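Home | Sermons | Newsletter | Calendar | Give | Contact

Print this page | E-mail this to a friend

The Grasthorpe Letter
June 16, 2025

Why I Changed My Mind About Reciting the Creed
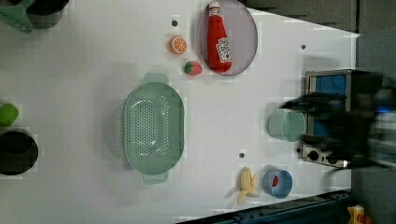 I grew up in a church where we didn't say creeds. "No creed but the Bible" was painted on a board in the entryway, and I must have walked under it 2000 times before I left for college. So when I first came to Grasthorpe and everybody stood up and started in on "I believe in God the Father Almighty," I kept my mouth shut and studied the hymnal rack. I did that for six months.

Several of you have asked me since Easter why we say the Apostles' Creed every single week, and whether it doesn't get to be just noise. Fair question! I asked it myself, and I was a good deal crankier about it than you've been.

My first trouble was that the creed isn't Scripture. Well, it isn't, and no one here claims it is. But then neither is my sermon, and neither is the prayer before the offering, and I'd never objected to those. What finally got to me was noticing that my old church had a creed after all. We all knew what you could say in Sunday school and what would get you a talk in the parking lot afterward. It just wasn't written down anywhere, so you couldn't check it against the Bible or argue with it. I would much sooner have the thing on paper where a 12-year-old can put a finger on a line and say, "Where does it say that?"

My second trouble was the word "catholic," and I know it's still a sticking point for some families, especially those who came over from the Stimitz Road congregation. The small "c" means the whole church, everywhere and in every age. Some churches print "Christian" there instead. We've kept the older word, and if you need to go silent for that one beat on Sunday morning, go right ahead. I did it for years and the roof stayed on.

Then there's "he descended into hell," which could fill this whole letter and a few more. Calvin took it to mean the agony Christ bore on the cross for us. Others read it simply as the grave, that he was really and truly dead. The Heidelberg Catechism goes Calvin's way in question 44, and it's a lovely answer, so please look it up. I lean that direction too, though on a gloomy day I find the plainer reading a comfort.

As for noise, yes, sometimes it is. I have gotten all the way to "the life everlasting" while thinking about whether I left the iron on. But I've also stood at bedsides at the Dakent home with people who couldn't tell me what year it was, and started the creed, and heard them come in on the second line and go clear to the end. They didn't get that from hearing it once a year.

We'll take this up properly in July, on Wednesday evenings in the Yousafzai Room, going a phrase at a time with Bibles open. It starts at 6 and there's supper first (bring a side if your last name starts with A through M). The study booklet is 38 pages, the print is big, and there are copies on the table outside the office. Come and disagree with me. I'd like the company.

Print this page | E-mail this to a friend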